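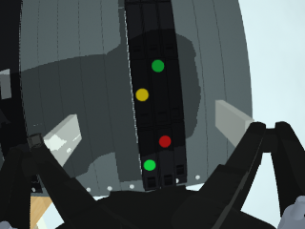 Ferninow ehrt Kathleen Carroll, diesmal mit richtig geschriebenem Namen

Ferninow, 08.01.2020. Die Rechnerpionierin Kathleen Carroll bekommt in Ferninow einen Hörsaal. Der Fachbereich Informatik hat die Benennung gestern beschlossen, nach 50 Minuten Aussprache, von denen ein beträchtlicher Teil der Frage galt, ob das Schild neben oder über die Tür gehört. Es kommt daneben. Über der Tür hängt schon der Fluchtwegweiser.

Carroll, die im vergangenen April im Alter von 91 Jahren starb, war in den fünfziger Jahren bei Albers an der Entwicklung des Clandeck beteiligt, einer Rechenanlage, die einen Kellerraum füllte und ihn nebenbei heizte. Von ihr stammt das Steuerwerk, auf dem auch die Nachfolgemodelle noch aufbauten. In der Festschrift zum Firmenjubiläum kommt sie trotzdem nur einmal vor, und zwar als »Frl. Karoll« in der Danksagung, zwischen der Kantine und dem Fuhrpark.

1964 wechselte sie an die Hochschule und unterrichtete dort Schaltungstechnik, bis man sie mit einem Blumenstrauß und einer Armbanduhr in den Ruhestand verabschiedete. Die Uhr soll sie noch am selben Abend aufgeschraubt haben. Ihre Prüfungen galten als gerecht, was ehemalige Studierende bis heute mit einem gewissen Schaudern erzählen.
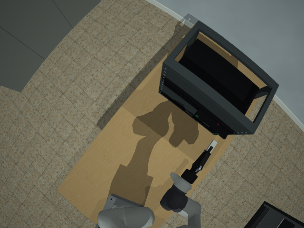

Mitteilungen des Fachbereichs, Heft 25

Den Antrag auf Benennung hatte Britta Sauerland gestellt, die bei Carroll promoviert hat und inzwischen selbst Rechnerarchitektur lehrt. »Ich habe ihn zum ersten Mal vor elf Jahren eingereicht«, sagte sie nach der Sitzung. »Damals hieß es, man benenne Räume grundsätzlich nur nach Verstorbenen. Frau Carroll ließ ausrichten, sie habe es damit nicht eilig.«

Der Nachlass geht an das Archiv in Sutport. Er umfasst 298 Mappen mit Schaltplänen, Briefwechseln und Notizen, dazu eine Sammlung von Bedienungsanleitungen für Haushaltsgeräte, in denen Carroll die Fehler rot angestrichen hat. Ein Waschmaschinenhersteller erhielt von ihr bis 1983 regelmäßig Post. Die Antworten liegen bei und werden von Brief zu Brief kürzer.

Für Schild, Feier und einen Imbiss stehen 3.000 Euro bereit. Der Festvortrag ist auf 25 Minuten begrenzt, die Grußworte sind es bisher nicht. Angemeldet haben sich unter anderem das Dekanat, die Stadt und eine Abordnung von Albers, die eine berichtigte Seite der Festschrift überreichen möchte. Der Hörsaal hieß bisher H 2 und wird im Raumplan aus technischen Gründen auch weiterhin so geführt. Das Buchungssystem lässt für Raumnamen höchstens acht Zeichen zu.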